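The Soft Toy Table at Ruvwood

Welcome, and thank you for stopping by the toy page! Every May we start sorting through the soft toys that people bring in to Ruvwood, and every year I tell myself I'll keep the write-up short, and then I sit down with a cup of tea and out it all comes. So make yourself comfortable. I've put in a little about how the sorting goes, who helps, and where the toys end up, for those of you who have been asking at the front desk.

The whole thing began with Asmaa Soliman's two girls, who had outgrown a cupboard full of plush and couldn't bear to see it go in the trash. Asmaa brought it over in bags, we spread it out to see what was there, and before the afternoon was over we had agreed to do it again for anyone in Dultenham who was in the same boat. This year we passed 100 toys, which pleased me more than I can say (and used up nearly all of our tissue paper).

Spreading them out is still the best way to do it. A toy at the bottom of a bag is just a lump of fluff, but put it on a big brown tabletop with a bit of space on either side and you start to see its face properly. The cross ones are my weakness. Give me a round pink thing with slanted eyes and a flat little mouth, thoroughly fed up with the world, and I'm done for. Asmaa prefers the sweet ones, so between us most of them find an admirer.
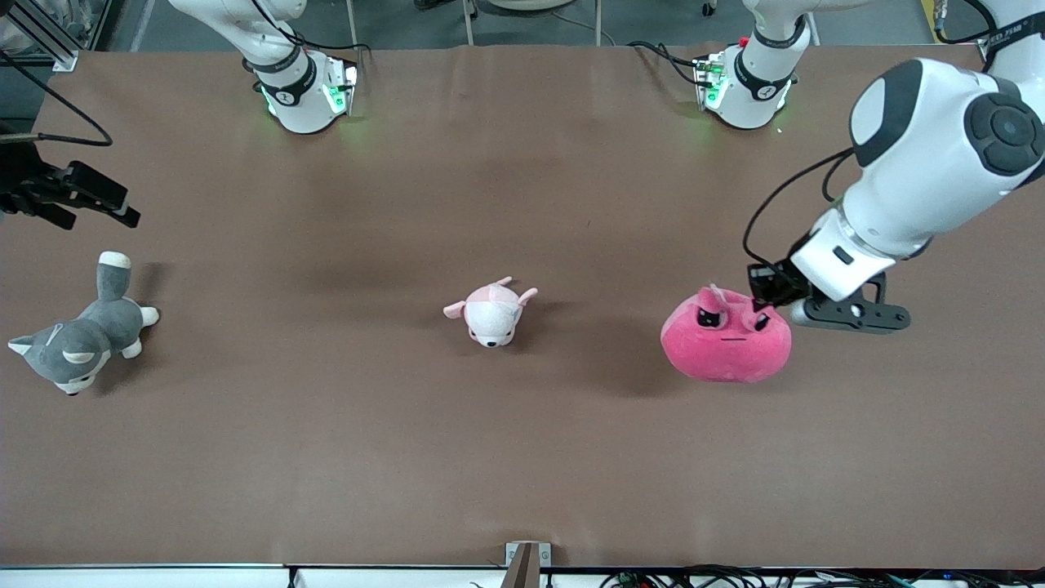 Eirini Gkikas does the mending, and I don't know where we would be without her. She goes along the seams with her thumbs, puts a safety pin wherever a stitch has gone, and takes the pinned ones home in a pillowcase. She had seven in the pillowcase the last time I asked, including a rabbit whose ear has now been sewn back on twice. If you have any matching thread in odd colors, lime green especially, she would be very glad of it.

Most of the toys go on to the Endow shelf by the stairs, where families can help themselves, and the bigger ones go over to the reading corner at Tan, where they get leaned on a good deal. We do ask that anything you bring has been washed and dried all the way through, and please take off any loose buttons first. A paper bag is fine, or just carry them in under your arm like Asmaa's youngest does.

Our next sorting afternoon is Wed 18 September, starting at 2 in the back room. Come for as long as you like, bring something soft if you have it, and do say hello to Eirini, who'll be in the chair by the window with her pins.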